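3.2 Countertop storage for drinking vessels

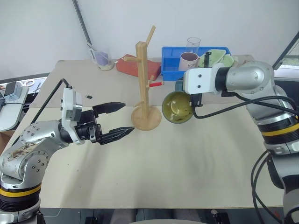 Figure 2. Mug tree and tray on a table top.

Small kitchens store cups in one of three ways: stacked in a cupboard, hung from a rail, or kept out on the worktop. Our survey of 1242 households in Hedov and Joltside asked where cups were put after washing up. Around 400 used some form of stand or tray on the worktop, and these homes are the subject of this section. A stand takes up little room at its foot but needs clear space on every side, as the pegs reach outwards at different heights. The wooden mug tree in Figure 2 has a peg pointing up and to the right at the top, with others to the left, one of them near the base. A low peg of this kind was the one most often left unused in the homes we visited – a cup hung there tended to touch the worktop.

Trays were used differently. People put cups and glasses on them together, as with the white cup and clear glass on the blue tray in Figure 2, and other washing-up things often joined them. In 9 of the 15 homes visited, the tray held at least one object that was not for drinking from.

Bowls were rarely kept with cups. Most respondents stacked them in a cupboard, even where the worktop had room, and gave weight as the main reason. The Bestow scale (Section 2.4) therefore scores bowls separately. We kept the scoring for stands and trays apart as well – a full stand and a full tray do not get in the way of other work to the same degree.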